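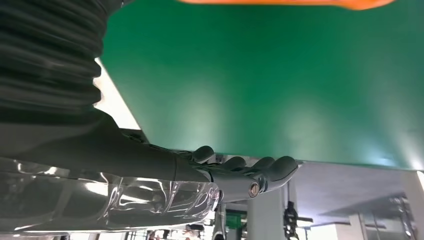

4. Fitting the top panel

Section 4 applies to the Momon table with the green top panel, part 3079. If your table was supplied with the long frame, part 3565, read the note at the end of 4.2 before starting. The base must already be standing and level as described in section 3.

4.1 Before you start

Two people are needed to lift and turn the panel. Clear enough floor to lay it flat with room to walk past on all sides.

You will need:
The top panel
The bag of panel screws marked K
The four corner pads
The hand driver supplied with the base
A clean blanket or the foam sheet from the carton
A tape measure and a soft pencil

The panel has a matte face. The color is slightly mottled, with lighter patches in places, and looks different under daylight and lamps. Light and dark areas that can be seen but not felt are normal. A dent, a raised spot or a break in the gray edge strip should be reported before assembly. Panels that have been screwed down cannot be exchanged for surface faults.

CAUTION: Do not use a powered driver. The screw holes are shallow and the threads strip easily.

4.2 Marking the underside

1. Spread the blanket on the floor and smooth out any folds.
2. Lay the panel on the blanket with the underside facing up. The underside carries the part label.
3. Wipe the underside with a dry cloth. Grit left under the corner pads will cause the top to rock.
4. Measure 70 mm in from each long side and make a light pencil mark near both ends.
5. Check that each mark lines up with a row of screw holes. If the marks and holes differ by more than the width of the pencil line, measure again from the outer face of the edge strip.
6. Peel the backing from the corner pads and press one down over each corner position. Hold each pad for a slow count of ten.

Note: On the long frame the pads go on the frame and the underside is left bare. Skip step 6 and see sheet 2 in the frame carton.

4.3 Placing the panel on the base

1. Stand one person at each short end.
2. Raise one long side until the panel is upright on the blanket. Do not let it stand on a corner.
3. Lift together, keeping the panel upright, and carry it to the base.
4. Rest the lower long side on the far rail, then bring the panel down slowly until it lies flat on all four pads.
5. Slide the panel until the overhang is equal at both ends. Lift slightly while sliding so the pads do not roll up.
6. Look along the edge from one end. The gray line should run straight and parallel to the rail below it.

CAUTION: Keep fingers on the outside of the rails in step 4. The gap closes completely when the panel drops the last few millimeters.

4.4 Fastening from below

Work from underneath with a lamp on the floor. The screws go in through the brackets and upward into the panel.

1. Start all of the K screws by hand. Give each one two full turns before using the driver.
2. Tighten the center screws first, then the screws at the ends, moving from one side to the other.
3. Stop when the bracket touches the panel. Add one quarter turn.
4. Press down on each corner of the top. If a corner moves, loosen the two nearest screws, press the corner down and tighten again.
5. Leave the table for about 7 hours before putting anything heavy on it. The pads settle in this time.
6. Repeat step 4, then check every screw once more. Expect one or two to take a further quarter turn.

Note: Kits packed before April contain one screw fewer than the bracket holes. The rear center hole on the left bracket stays empty in these kits. Do not fill it with a screw from another bag - the other screws are longer and will mark the top.

4.5 Placing items on the top

The surface holds trays, bowls and boxes without a mat. Lift items to move them. Dragging a hard rim over the matte face leaves a shiny track that cannot be polished out.

Brightly colored soft plastics, mainly red and orange, can leave a tint if left in one place for weeks. Move these items from time to time or put a sheet of plain paper underneath.

Items may reach past the edge, but the weight should stay over the rails. Do not hang anything from the overhang and do not sit on it.

4.6 Cleaning

1. Remove dust with a dry cloth.
2. Wipe with a damp cloth and a small amount of dish soap.
3. Wipe again with clean water and dry at once, including the edge strip and the first few inches of the underside.

Do not use scouring pads, wax or spray polish. Polish fills the matte face unevenly and increases glare. If polish has been applied by mistake, wash three times as above with warm water.

4.7 Common problems

The top rocks: A pad has rolled or there is grit under it. Loosen the screws at that corner, lift the panel slightly and reset the pad.

The edge strip has lifted: Press it back and hold it with masking tape overnight. Do not use instant glue.

A screw turns without tightening: Remove it and order repair sleeve Keven 2. Do not force a thicker screw into the hole.

The overhang is uneven: Loosen all screws one full turn, return to 4.3 step 5 and fasten again in the order given.

Section 4 revised 22 June 2021. Text: Parvaneh Amini. Checked: Troels Vídalín.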